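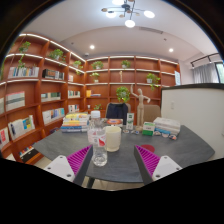
Minutes of the Reading Room Meeting

Held on Wednesday at 5:30 p.m. in the reading room, ground floor, Narninov House

Present: Araceli Barajas (chair), Kenta Kikuchi (minutes), Mr. Baxter, Ms. Plivetti, two members from the evening drawing group
Apologies: received from the Hiltent office, which will send its comments in writing

1. Opening

Araceli opened the meeting at 5:35 p.m. She thanked the members for coming after work. The agenda was accepted with one change: the point about the shelf lighting was moved before the point about the budget, as Mr. Baxter had to leave early.

2. Minutes of the last meeting

The minutes were read and approved. Ms. Plivetti asked that her remark about the door closer be written more clearly. She did not say the door closer is broken. She said it closes too fast for a person who is carrying books with both hands. The minutes will be corrected.

3. The table

This point took the most time. The dark gray table is used by everybody, and things stay on it from one group to the next. Members named the stacks of books, the jointed wooden mannequin, the small green and white box, and the small flat pieces that lie near the books. A bottle and a cup were also mentioned.

Araceli said that she does not want an empty table. In her opinion a room with a few things on the table is more inviting, and visitors sit down more easily. But there must be enough free space that a reader can open a large book. At present a reader must first move other things, and then does not know where to put them back.

Mr. Baxter proposed that everything goes back on the shelves each evening. Ms. Plivetti was against this. She said that the drawing group works with the same books for several weeks, and if the books are put away each time, the first part of the evening is lost with searching. The drawing group members agreed with her.

After discussion the following was decided:
- The books in use may stay on the table, in stacks, toward the back. They should not be left open.
- Books that were not used for two weeks go back on the shelf.
- The small flat pieces will be kept together in one tray when they are not in use. Kenta will look for a tray with a low edge.
- The front of the table stays free at the end of each evening.

It was not decided who checks this. Araceli will ask the groups to arrange it between themselves and will bring the point back if it does not work.

4. The mannequin

The drawing group asked that the mannequin remain on the table and not in the cupboard. One member explained that the joints have become loose from being folded into the drawer, and that the figure keeps a raised arm only if it is tightened first. Mr. Baxter offered to tighten the joints at home. The group thanked him but prefers to do it in the room, so that the figure is there for the next evening.

It was agreed that the mannequin may stay. Children who come with their parents may change the pose, and the drawing group has no objection. If somebody is in the middle of a drawing, a note will be put beside the figure.

5. Drinks

There was a long exchange about drinks near the books. The present rule says "no open drinks" and the members understand it in different ways. Ms. Plivetti thinks a cup is an open drink also when it has a lid. Mr. Baxter thinks a bottle with a cap is no danger. Araceli reminded the meeting that one of the art books was damaged by tea in June, and that the pages could not be separated.

Decision: bottles with a cap are allowed on the table. Cups are allowed only at the front, away from the stacks. Everybody takes the own bottle and cup along when leaving. Kenta will write the new text for the notice and show it to Araceli before it is printed.

6. Chairs and coats

Coats and jackets are regularly hung over the backs of the chairs. Members find this practical, but a heavy coat can pull a chair backward when nobody sits on it. Ms. Plivetti asked for hooks beside the door. The wall there is suitable, and Hiltent has already said by telephone that hooks can be installed if the request comes in writing. Kenta will send it.

Until the hooks are there, the chair backs may be used as now. The meeting did not want to make a rule about this.

The beige-brown chairs were discussed shortly. One of the drawing group members finds them too low for drawing. No change was decided, but she may bring a cushion.

7. Shelves and lighting

Mr. Baxter reported on the reddish-brown shelving. He cleaned the shelves on the left side last month and found 13 books that were in the wrong section - most of them had slipped in among the travel books. They are back in their places. He did not have time for the other section.

The strip lighting on the upper shelves was judged too bright by two members, mainly in the evening, when one sits facing it. Others like it, as the titles can be read without taking the books out. Mr. Baxter will ask an electrician whether a dimmer can be fitted and what it would cost. He asked that nobody try to cover the strips with paper.

Mr. Baxter left the meeting at 6:40 p.m.

8. Budget

The room collection now has over 3,000 books, and the yearly amount for repair and new purchases is 90 dollars. Araceli finds this too little. Ms. Plivetti proposed a sale of double copies. The meeting was in favor, on the condition that the drawing group sees the list first.

Costs for the tray and for printing the notice can be paid from the present budget. The hooks will be a matter for Hiltent. The dimmer is left open until the price is known.

9. Tasks

Kenta: tray, new text of the notice, letter to Hiltent about the hooks, correction of the last minutes
Mr. Baxter: question to the electrician, second section of the shelves
Ms. Plivetti: list of double copies
Araceli: talk with the groups about the end of the evening

10. Other points

A drawing group member asked if the room could open half an hour earlier. Araceli will ask - she has no great hope, as the cleaning is done at that time.

The meeting was closed at 7:05 p.m. The next date will be sent by e-mail.

Minutes taken by Kenta Kikuchi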